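Promley Residential Services
Shared Laundry and Linen Room: Periodic Safety Inspection
Building: Gonent House, lower level
Inspection date: 7 June 2025
Inspector: Mereana Tautahi
Accompanied by: Irena Walczak, building manager
Form 1153

Ratings: S = satisfactory, A = action required, N = not applicable

1. Access and exits

1.1 Main door opens fully and closes without force: S
1.2 Rear exit clear for its full width: A
Comment: Two folded drying racks were leaning against the wall beside the rear exit. They were moved during the visit. Residents should be reminded that racks are to be stored in the alcove.
1.3 Exit sign lit: S
1.4 Floor dry and free of loose mats: S

2. Electrical

2.1 Outlets and cover plates intact: S
2.2 Cords undamaged and not run across walkways: A
Comment: The cord on the Stöcker steam press shows wear near the plug. The press has been tagged out of service and may not be used until the cord is replaced by a qualified electrician.
2.3 Ground fault outlets tested: S
2.4 Panel accessible and labeled: S
Comment: The label for circuit 15 is faded but can still be read. Replace at next service.

3. Dryers and ventilation

3.1 Lint screens in place and clean: A
Comment: Dryer 2 had a heavy buildup of lint behind the screen. The notice asking users to clear the screen after each load has come off the wall and must be put back up.
3.2 Exhaust ducts connected, no crushing or gaps: S
3.3 Room ventilation working: S
3.4 Gas shutoff marked: N
Comment: All dryers are electric.

4. Storage and chemicals

4.1 Detergents kept in original containers: S
4.2 Bleach stored apart from other cleaners: S
4.3 Safety data sheets available: A
Comment: The binder does not include the sheet for the Foter stain remover now in use. Ms. Walczak will request it from the supplier.
4.4 Shelving secured to wall: S

5. Folding and sorting area

5.1 Tables stable, edges smooth: S
5.2 Baskets free of splinters and broken weave: S
5.3 Unclaimed items removed from work surfaces: S
Comment: Small articles such as cloths and wallets are easily missed at the bottom of a basket. Check each basket by hand before it is returned to the shelf.

6. Follow-up

Items 1.2 and 3.1 are assigned to Hajar Shawky. Item 2.2 is assigned to Zuzanna Kaczmarczyk, who will file the repair record with this form. Item 4.3 remains with the building manager. All open items will be reviewed at the July visit, and the steam press will stay tagged until then if the repair record has not been received.
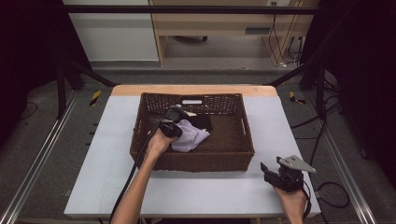
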